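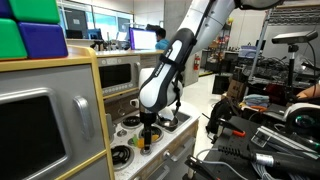 Robot arm over the hob of a toy kitchen.

Teaching by demonstration is a way of giving a robot a task by moving its arm by hand, or steering it from a distance, and recording the motion. Supporters call it programming without code. The claim deserves some care, as the skill is simply moved to whoever holds the controls.

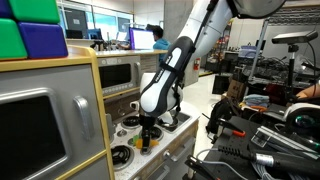

How many demonstrations does one task need?
Reports range from 30 to 400, and few say how many bad attempts were thrown away.

Toy kitchens are a common test bed. Hongjun Su (2021) objected that success on one set of burners says little about a real cooker,
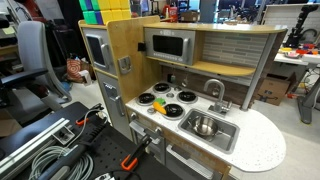 and that moving the props a short way can undo the training. Brândușa Pană disputes this, though her own trials used a single room.

Categories: Robot learning | Remote control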